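Stop Blaming the Operator

Friday, February 5, 2021

Third incident write-up this winter with the same two words at the bottom. Operator error. I'm tired of it.

Quick background. Hasov makes the finger sets, Drarnero does the control side, and the grip force limit falls somewhere between them. In May a unit at Trukwood kept closing after the stop was pressed. Crushed a full bottle, water into a power strip, breaker tripped. The person at the table had her hand 2 inches away. The report ran 8 pages and 5 of them were about where she was standing.

Where she was standing! The stop signal went out. The log shows it. The fingers kept going for two seconds. That's a fault, and you can't train a person out of a fault.

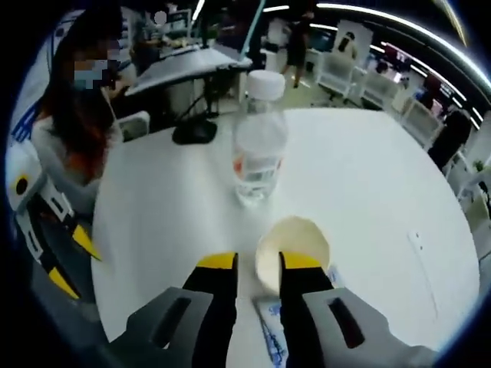
Paper cup between the fingers, water bottle behind it.

A cup like that is the honest test, if you ask me. Paper tells you right away when the force is wrong. A steel block tells you nothing, and steel blocks are what the acceptance sheet at Jaidee still calls for. Prapai Panyasiri wrote to both vendors asking for soft objects to be added. One answer said it was "under reveiw". Their spelling. The other never came.

And then there's thin plastic, which is worse. Slides, bunches up, the controller reads no contact and squeezes harder to find some. That's how you get a motor running hot with nothing to show for it.

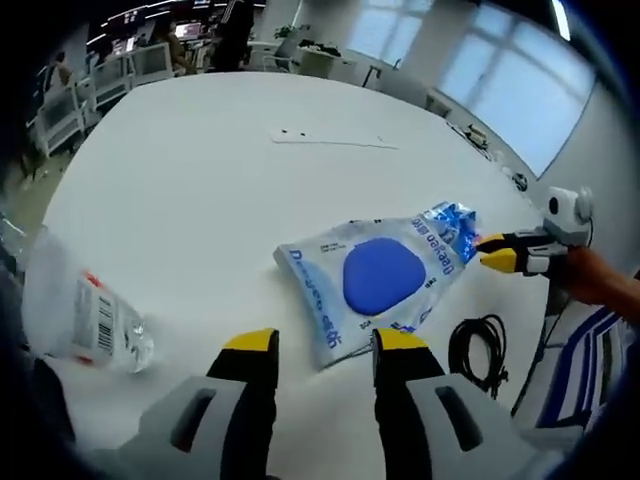

So what do I want. Not much – a stop that cuts power to the fingers, and doesn't just ask the software nicely. A force cap the user can read without opening a laptop. Liquids tested on purpose, with the power strips off the floor. And a report form where the first question is what the machine did. The person can come second.

I know the answer I'll get. Too expensive, no one was hurt, teh next firmware handles it. Maybe it does. Last one was supposed to as well – and Trukwood was already running it in May.

Until somebody shows me the stop working with the fingers half closed on something wet, I'm keeping my hands off that table.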